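Re: [floor] drinks station, what happens to us

Heriberto Medrano wrote:
> So does the Nituna cell replace the 2 of us on pouring or not?
> We do 292 cups on a bad shift. Would like to know before August.

Short answer no. Hours stay the same thru August, I asked. What changes is the job - less pouring, more refilling cups and clearing faults. Wrist strain was the big complaint so I'm not sorry to see that part go.

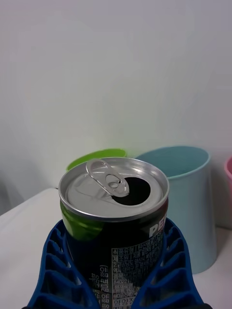 Opened can in the blue fingers, cups behind.

Still want from Zillovov in writing: who gets trained first, and who is allowed to hit stop. My view is anybody on shift. They also want us logging every jam, wich is fine if its paid time.

Meeting at 7 in the break room, bring questions. Heriberto can you print the rota?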